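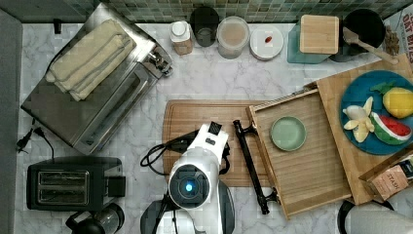 Photo: Elaheh Moradi / Trilton

Engineered stone and natural marble look alike from across a kitchen and behave differently under a lemon. Marble is mostly calcite, a carbonate that reacts with weak acids. Juice left on a polished slab dissolves a thin layer of the surface and leaves a dull mark called an etch. A sealer slows staining but does not stop etching.

Quartz surfaces are made of crushed mineral bound in resin. They resist acid well and heat poorly. The resin can scorch or turn yellow under a hot pan, and the damage runs too deep to buff out.

Toon Wouters, who cuts slabs at the Stonine shop in Cikcombe, logged 966 repair calls and sorted them by cause. Etching came first, then chipped edges at the sink cutout. Failed seams were a distant third. "Most chips are at the sink," he says. "A square edge takes the hit from every pot."

He recommends an edge radius of 3 millimeters at the cutout and a honed finish on marble – etches still form on honed stone, but they show less. Seams should sit away from the sink, with the cabinet below checked for level before the template is made.

For daily cleaning, use a neutral soap and a soft cloth. Vinegar is unsuitable for marble at any dilution. Reseal when a drop of water darkens the stone.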